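Notebook, Kutville bench — footwear care and relacing
April 2, 2023
Entry by Sinan Akyol. Initials of others where they did the work.

Carried over from the last entry: the conditioning trial on the welted boots is still open, the lace trial is still open, the shelf labels are done. Ailsa wants the relacing procedure written down in a form that can be handed to whoever is on the bench, so most of today went to that. The draft text is at the end of this entry.

Stock on the bench

Renwood pair, tan, lace-up, ankle height. Job number 482. In for clean, condition, relace. No sole work requested and none needed as far as I can tell; the heel edge is even on both sides. Intake card was filled in by Sunita in January and the pair has been on the lower shelf since then, stuffed with paper. The card says "leather dry at the flex, laces stiff." Agree on both counts. The left is a little drier than the right across the vamp.

Also on the bench: one pair of black service shoes (Arlo, heel pads), and the practice boot with the split tongue that we keep for trying out finishes. The practice boot is not to be cleaned. Someone cleaned it in January and we lost the comparison patches.

Cleaning

Paper out, laces out, brushed down dry with the horsehair. Most of the dust was in the welt stitching and under the tongue gussets, as usual. Welt brush for the stitching, heel to toe, then back. Damp cloth once over the uppers, one panel at a time, cloth turned at each panel. Did not use the saddle soap. The color on this leather moves when it gets too much water, and I would rather do two light passes than one wet one.

The collar lining is textile and holds lint. Tape does not work on it, it just leaves fibers behind. The rubber brush from the suede kit works well if used in one direction only. Same for the tongue mesh, with less pressure.

Left both boots standing open on the rack, out of the sun, until they felt the same as the room at the flex point. Moved on to the laces in the meantime.

Conditioning

Yazzie cream, neutral, from the new tin. First coat by finger on the vamp and quarters, thin, worked in with small circles, then a cloth. Kept it off the lining. Went around each eyelet with a cotton swab, since cream that collects under the rim goes white and then has to be picked out with a toothpick. Anathi pointed out that the same thing happens around rivets, and she is right; there was old residue around the low one. Cleaned it off with the toothpick and a dry swab.

Second coat only at the flex. Buffed after a wait. Slight darkening, even, no tide marks. The seam stitching kept its contrast, which was my main concern with this cream. On the practice boot the old tin took the stitching down nearly to the color of the leather. Note for the shelf: old tin goes in the bin, not back in the drawer.

Edge dressing on the welt: none. The edge is sound and the dark dressing we have is too glossy for this pair.
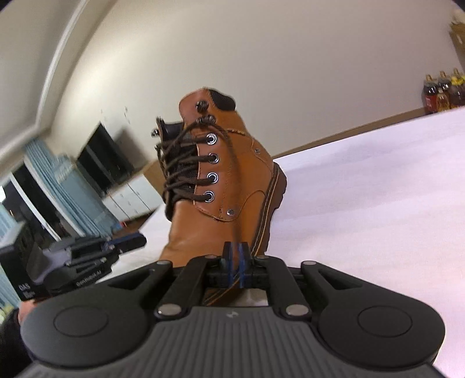
Tan boot, eyelet and hook side, laces in and ends left loose.

Lacing

Laces are flat on the bench before they go in. Pull each one through a cloth first; it takes the twist out and shows up any thin spots. The originals on 482 were stiff but whole, so they were washed by hand and kept on one side in a labeled bag to go back with the pair. The ones in the boots are dark brown, which is the nearest we have to the card.

The boot has four eyelets on the side and then hooks, so there is a change of method partway up. Through the eyelets: crisscross, both ends from underneath, coming out over the leather. At the change to the hooks the lace has to come out from under and go over to the opposite hook without a twist. This is the place where most of our relacing has gone wrong. If the lace twists between the last eyelet and the first hook, the tongue gets pulled to one side and the customer feels it at the front of the ankle.

Checks I made, in the order I made them:

Ends even, held together above the collar. Difference on the first attempt was 9 mm on the left boot. Took it out and recentered at the bottom bar. Second attempt good.

Tongue central. Measured from the edge of the lacing panel on each side with the small rule. Left boot off by 2 mm, pushed over by hand, stays put.

Tension equal at every cross. Tested by lifting each cross with one finger. The lowest cross is always tighter than it looks, because the panels are closest there.

Hooks. Pressed each one with a thumb for movement. None on either boot. If a hook moves, stop and tag the boot; do not squeeze the hook closed with pliers. We have one ruined collar on file from doing that.

Rivets, same test. None moved.

Lace trial

Anathi has been comparing the Dronuvlow waxed round lace with our standard cord on the hook section only. The question is whether the waxed lace holds tension while the second side is being hooked up, without having to pin it with a thumb. She did five lacings of each on the practice boot. Her notes, copied in:

"Waxed holds at the hooks. Does not slip back when let go. Harder to pull through the lower eyelets, squeaks, leaves a faint line of wax on the leather above the eyelet. Line comes off with a dry cloth. Standard slips back at the first hook every time unless held."

So the waxed lace is better where we have trouble and worse where we don't. My view is that it is not worth the change on pairs like 482, where the eyelets are snug. Could be worth it on taller boots with a long run of hooks. Anathi disagrees and thinks the wax line is a small price. Left open. Needs a trial on a second leather before it goes any further — the practice boot has so many layers of finish on it that I don't trust how the wax behaves there.

Bench notes

The white tabletop is good for color matching but it shows every trace of cream. Wipe before setting a finished boot down. Brown on the sole edge transfers to the white surface and then from there to the next thing, which yesterday was a cream-colored canvas shoe. Arlo got it out.

Swabs are low. The box was marked full on the sheet and was not.

Welt brush is losing bristle on one side. Still usable. Rotate it so the good side faces the stitching.

Draft procedure, relacing, eyelet and hook boots (for Ailsa to correct)

Boot upright, toe toward you. Tongue pulled up fully and smoothed flat before any lace goes in.
Start at the bottom pair of eyelets with a straight bar across the outside. Even up the ends.
Crisscross upward, always from underneath. Same side crosses on top each time; on the second boot, mirror it.
After the last eyelet, check tongue position before going to the hooks.
Cross to the hooks without twist. Lace sits in the throat of the hook, not on the lip.
Leave the top untied. Ends hang down the front. Do not tuck them into the collar; they mark the lining.
Check ends, tongue, tension, hooks and rivets. Initial the card.

Ailsa's comments so far, given across the bench: "straight bar" needs a sketch, and she wants the tongue check moved to before the last eyelet as well as after it. Will add both. She also asked whether mirroring the second boot matters. It doesn't for fit. Customers notice it when the pair is side by side on the counter.

Open

482: original laces to go in the box with the pair. Tissue in the toes, no paper. Card to be countersigned by Sunita.
Sketch of the bar start.
Second leather for the lace trial. Anathi to pick one from the scrap uppers.
Order swabs and one welt brush.
Old Yazzie tin: binned, S.A.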